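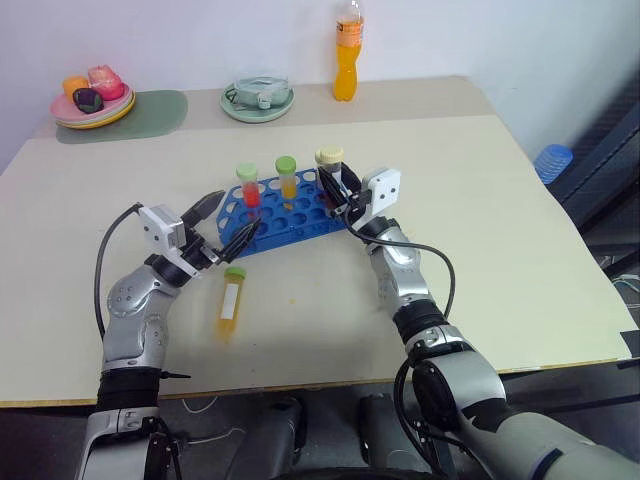 "Who's got the votes?" Pruitt asked.

"Whoever gets Dong off the fence before noon."

He didn't like that. Fitzgerald Pruitt had whipped the farm bill, the port bill, the awful thing with the pensions. 122 needed. He had 121 and a headache.

Down the hall, then. Fast. Past the reporters, past the Hellström lobbyist with his hand already out.

"Senator, is the budget dead?"

"Ask me in March."

Jingyi Dong's door was open. She was eating crackers over the amendment, crumbs all over page 545.

"You put the Tulent bridge back in," she said.

"Last night."

"At thirty million. I asked for the whole bridge, Fitz. Thats half a bridge."

"Half now – the rest in the spring."

"You said that last spring."

He had. He sat down without being asked. The bell started, long and flat, and somewhere below people were running on the marble.

"My phones," she said. "1000 calls since the weekend. Most of them want me to kill it. Some want me to kill you."

"And the others?"

"Wrong number."

He laughed, too loud. She didnt. She closed the amendment, brushed off her sleeve and stood up.

"Put the other half in writing."

"There's no time to – "

"There's a pen right there."

He picked up the pen.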